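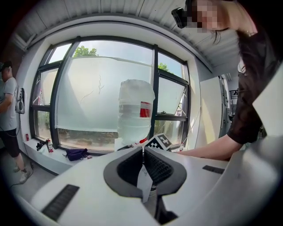 Big water bottle by the window, blind down, middle of the afternoon.

Zurimen roller blind, the white see-through kind -- review after one summer and most of a winter

Short version: good blind, fussy chain, buy it if you want light and not heat. Long version since Felista keeps asking me.

Bought it in April for the workroom. Wide window, gray metal frames, trees right outside. Lovely until the sun comes round and then you can't read a screen. I'd had the Swanepoel one before (heavier cloth, beige) and the room felt like a closet by lunch. Wanted something thinner.

What I like. The light. It comes through soft and pale, even the plastic water bottle looks sort of blue-white against it. I pull it down to just over the sill and leave the top panes clear so I still get the treetops and a bit of sky. Glare on the desk is gone. Plants haven't complained.

Fitting took me and Jabari 16 minutes, plus a trip to find the drill. 2 brackets, clip it in, done. Instructions are one sheet with tiny drawings, ignore step four, it shows the bracket backwards. Check which way the cloth rolls before you clip -- we had it inside out the first time and it rubbed on the handle.

What I don't. The chain. Stiff when new, still sticks if you pull at an angle. Pull straight down and slow and its fine. Also it is NOT a blackout blind, do not put this in a bedroom. Atieno did and was up at five every day.

Cloth marks easy. Mine has thin dark lines near the middle that look like cracks. They only bother me with the sun right behind them, but on a white blind you will see every little thing. Damp cloth only, no spray cleaner, the label is very firm about that.

Open windows: if your sash tilts inward like my right hand one, measure for that BEFORE ordering. I didnt. Works, but I have to mind the cloth when it's breezy, it flaps and taps on the frame.

Sill stays usable, which I wanted. Bag goes there, spray can, whatever I've put down on the way past. The Duvix version I looked at has a bottom rail that needs its own clips on the sill, no thanks.

Price: 999 for the wide size, 400 for the narrow. Steep for the wide one. I'd wait for a sale.

Four stars. Would be more with a better chain.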